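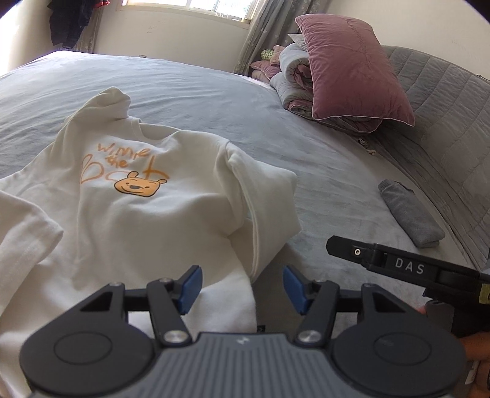
Gelska is looking for people to try out a hand-held gripper kit at home and write down how it goes. You hold one gripper in each hand and do ordinary household jobs with them, mostly laundry to start with. A typical item is a long-sleeved sweatshirt spread out on a bed, like the white one with the orange bear face on its chest. You bring the sleeves in, fold the body, flatten it out and start again with the next thing. Your own bed and your own clothes are fine.

The review is called Dosach. Its purpose is to find out whether a gripper kit of this type can be used by people with no technical background, and what the instructions need to say. We already have 2,812 short recordings made by our own staff, who know the equipment too well to notice what is confusing about it. Your notes will go into the written review, along with a comparison of set-up time and comfort.

What you would do

Complete 20 sessions in your own home during February. Each session lasts one hour, including breaks.
Fold shirts, sweatshirts, pants and towels using only the grippers.
Fill in a short form after each session. We ask about grip, weight, sore hands or wrists, and any item you gave up on.
Join a phone call at the halfway point.
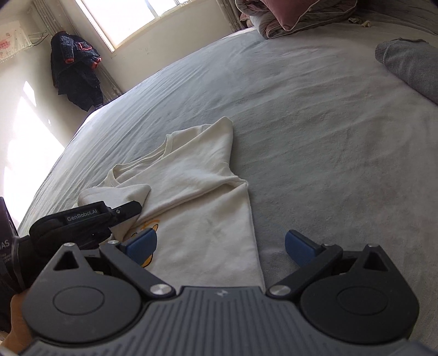
Thick cuffs and hems are of particular interest, as are knits and anything with a stiff print. If a sleeve slips out of the fingers, leave it where it falls, pick it up with the gripper and keep going. Please don't fix it by hand. A messy fold is still a usable session.

Who can apply

Adults 18 and over living within a short drive of our Stolside office, where kits are picked up and returned. You need a bed or large table, decent light and clothes you don't mind handling over and over. Left-handed applicants are welcome. If you have a hand or wrist injury, please wait for a later round.

Pay and equipment

Sessions are paid at a flat rate, listed on the application form, and training is paid at the same rate. Training takes 2 hours at Stolside. The kit is on loan and there is no deposit. Recordings will show the room you work in, so put away mail, family photos and anything else private before you begin.

To apply, fill in the form on the Dosach page and tell us which times of day suit you. We will reply within 5 working days.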